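社内講演会「共用キッチンの作業台を整える」発表者用原稿

日付 2022年7月22日
登壇者 ポーナム・トリパティ(施設管理室)

1.開会のご挨拶

本日はお集まりいただき、誠にありがとうございます。施設管理室のトリパティでございます。本講演では、ムリッツ棟の共用キッチンにおける作業台の使い方についてご説明いたします。準備にあたり、ハリシュ・カナウジア氏より貴重なご助言を賜りました。厚く御礼申し上げます。

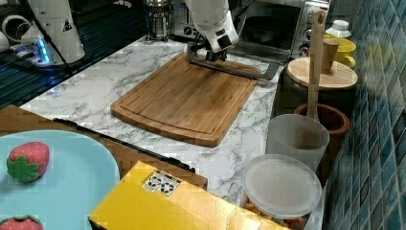
共用キッチンの利用登録者は、現在260名でございます。利用される方の習慣はそれぞれ異なりますので、最低限の共通の決まりを設け、次に使う方が直ちに作業を始められる状態を保つことを目標としております。(ここで一呼吸置く)

2.まな板の位置

まな板は作業台の中央に置くことを基本といたします。壁際に立てかける方法も検討いたしましたが、調理のたびに出し入れが生じ、台の上に物が増える傾向が見られました。竹製のまな板をご使用の際は、次の点をお守りください。

使用後は両面を洗い、水気を拭き取ること。
縁に沿った溝は、汁が残りやすいため、布の角を用いて拭くこと。
食器洗い機には入れないこと。

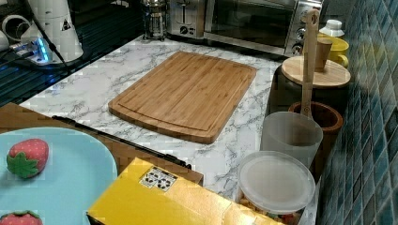 3.加熱器具の配置

オーブントースターとトースターは、作業台の奥にまとめます。手前に置きますと、まな板を使う方の腕が触れるおそれがあります。フレンチプレスも同じ並びといたしました。ガラス製ですので、移動の際は必ず両手でお持ちください。

オーブントースターの庫内を収納場所とすることについては、ご意見が分かれております。当室としては、点火前の庫内確認を徹底していただくことを条件に、当面は認める方針です。(「点火前」は「通電前」と言い換えて読むこと)

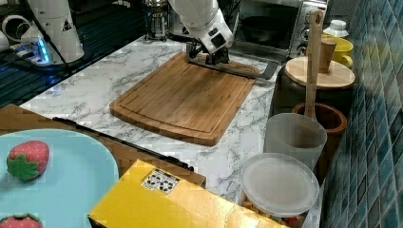
図3 作業台奥のオーブントースター。扉越しに庫内の黒い鍋類が見える。

4.容器と調理用具

保存容器と調理用具は、タイル壁に沿って一列に並べます。ヴィカス・マルホトラ氏からは棚の増設をご提案いただきましたが、費用の面から8月の会議で改めて審議いたします。よく使うものを手の届く高さに置くという考え方に変わりはございません。(質問が出た場合は、第6項で回答する旨を伝える) 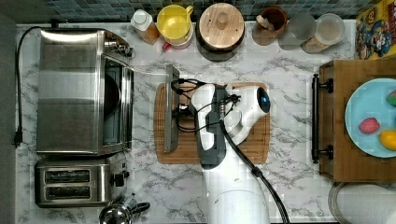 5.電源コードの取り扱い

電源コードは、整頓の中で最も見落とされやすい箇所でございます。使用しない器具はプラグを抜き、コードを束ねて器具の背後に収めてください。図4の左端では、オーブントースターの後ろから出た黒いコードが台の縁に沿って手前へ延び、プラグが天板の上に置かれております。このような場合も、水を使う作業の前にはプラグを台の奥へ移していただくようお願いいたします。

6.質疑応答

ご質問は、お手元の用紙でも承ります。容器のラベル表記に関するお問い合わせは、ギータ・マルホトラ氏が担当いたします。(残り時間が4分を切った場合は、用紙での受付のみとする)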